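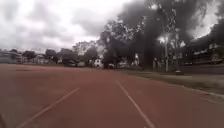

Automatic Track Care at the Skodley Sports Ground: What Changed for the Grounds Crew

Student project report, submitted November 12, 2022

Print this page | E-mail this page
Shares 27 | Comments 2

1. Background

The running track at Skodley is looked after by a small grounds crew led by Miłosz Kołodziej. Until last year the crew did all of the sweeping and surface checks themselves. One person walked each lane with a blower and a notebook, and wrote down worn paint, lifted edges and soft spots. The same person then typed the notes into the maintenance list in the office.

In June the ground began using a Clenero, a four-wheeled sweeping robot rented from Hotirel. It follows the painted lane lines with a camera and sweeps one lane at a time. It also saves the position of anything it takes for damage. Our project asked what this did to the working day of the crew. We did not test how well the robot cleans.

2. Method

We sat in on early shifts and talked with every member of the crew, some of them more than once. We also read the paper notebooks from before the change and the robot's own log from after it. The log held 415 entries when we copied it. We sorted these by hand into real damage, dirt, shadows and "cannot tell."

The interviews were not recorded. We took notes and read them back to the person at the end.
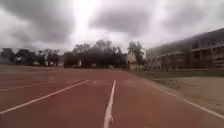

3. Findings

3.1 Walking and watching

The largest change is in how the first part of the shift is spent. Walking the lanes has mostly gone. In its place there is a shorter job the crew calls "minding," which means staying within sight of the Clenero while it runs and stopping it if a person steps onto the track. The rental agreement requires this. Two of the crew said minding was more tiring than walking, as you have to pay attention without doing much. Another liked it and used the time to trim the grass edge nearby, although the agreement does not allow other work during a run.

3.2 Lane lines

The robot needs lines it can see. Where paint is thin it slows down, and sometimes it stops and sends a message to the minder's phone. Repainting used to be planned around race days. Now it is planned around where the robot stops, and the crew paints smaller pieces more often. Kołodziej was not sure this was a good use of paint. He did say that runners had stopped complaining about the lanes.

3.3 The log

Of the entries we sorted, dirt was the largest group and real damage was the smallest. Shadows from trees and posts were a steady problem in low sun - much less so under cloud. Someone has to go through the list each day and delete the false ones. No one was given this job, so it went to the youngest member of the crew, who was quickest with the software. She now spends part of every shift indoors and told us she had taken the job to be outside.

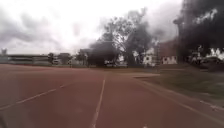 3.4 Knowledge of the surface

The older notebooks contain things the log does not. One page says that a stretch near the far bend "sounds hollow after frost." Another warns that grit gets carried onto the outside lane in a dry wind. These remarks came from people walking slowly over the same ground. Kołodziej still walks the full track by himself before a meet, and he has kept his notebook going.

3.5 Hours and pay

No one lost hours. The crew had expected cuts, and Śliwiński, the company that employs them, put in writing that there would be none during the rental. Pay has stayed the same too. The crew thinks minding and log work should count as a skilled task. Śliwiński has not answered this yet.

4. Cost

The ground paid almost 2000 dollars for training and setup. We were not shown the monthly rent, so we cannot say whether the change saves money.

5. Suggestions

- Share the log work among the whole crew by rota.
- Add a free text field to the log for remarks like those in the notebooks.
- Keep one full walk of the track each week, by a different person each time.
- Settle the question of pay before the rental is renewed.

6. Limits of this report

We visited one ground with one machine, and only on early shifts. The crew knew we were students and may have been polite about the robot. We had planned to speak with Hotirel's service technician, but the visit was moved twice and we ran out of time.

Search this site: enter keyword Go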